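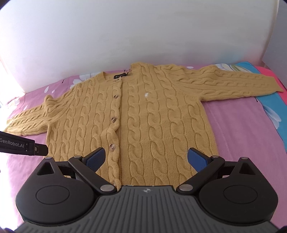

A cardigan in mustard-yellow cable knit, with a ribbed V-shaped neckline.

Cable knitting

Cable knitting is a family of hand and machine knitting techniques in which columns of stitches cross over one another to form ropes, braids, diamonds and honeycombs. The crossings are made by working stitches out of their usual order. It is one of the most satisfying tricks in all of knitting: a fabric that looks carved or plaited comes from nothing more than knit stitches, purl stitches and a small change in sequence.

Basic method

To make a simple cable, the knitter slips a few stitches onto a short spare needle, called a cable needle, and lets it hang in front of or behind the work. The next few stitches are knitted from the main needle, and then the waiting stitches are knitted from the spare one. Holding the stitches in front makes the cable lean to the left; holding them behind makes it lean to the right. A six-stitch cable crosses three stitches over three, and a common rule is to repeat the crossing every six or eight rows.

Most cables are worked in knit stitches on a purl background. The purl stitches sink back and the knit columns spring forward, which gives the pattern its wonderful depth. Many experienced knitters skip the cable needle entirely, pinching the loose stitches between finger and thumb for the moment it takes to cross them. This works best with wool that has a little grip, and is much riskier with silk or smooth cotton.

Common patterns

Rope cable. A single column twisted always in the same direction. Two ropes set side by side are often twisted in opposite directions so that they mirror each other.

Braid or plait. Three strands crossed alternately left and right, like braided hair.

Honeycomb. Pairs of cables that meet and part again across a wide panel, leaving rounded cells. It is thick, springy and very greedy with yarn.

Diamond. Narrow lines of knit stitches that travel outward and back over a purl ground. The inside of each diamond is often filled with moss stitch.

Horseshoe. Two cables that spread away from a shared center.

Effect on fabric

Crossing stitches pulls a fabric inward, so a cabled piece is narrower than a plain one with the same number of stitches. It also takes more yarn. In the Prado pullover, a pattern by the designer Raíssa Bezerra, the back is cast on with 132 stitches and increased to 170 directly above the ribbing to make up for the pull of the cables. The medium size uses 812 yards of worsted-weight wool; her plain version of the same sweater needs only 664.

The doubled layers at each crossing trap air and make the fabric warm. They also make it heavy, and long cabled coats can stretch under their own weight if they are kept on hangers. Folding is kinder.

History

Cables are closely tied to the fishing sweaters of Ireland and the British Isles. Popular accounts once gave the Aran sweater a very ancient past, but textile historians now place its familiar form in the early twentieth century, when island knitters combined older gansey patterns with bold ideas of their own. The story that each family had its own set of cables is also generally treated as legend – a lovely one, and still told in a great many yarn shops.

Charts and reading

Cable patterns may be written out in words or drawn as charts on a grid. In a chart each square stands for a stitch, and slanted lines show which strand passes on top. Symbols differ between publishers, so a key is normally printed beside the chart. Abbreviations such as C6F (cable six front) and C6B (cable six back) are widely used.

See also

Aran sweater
Gansey
Moss stitch
Ribbing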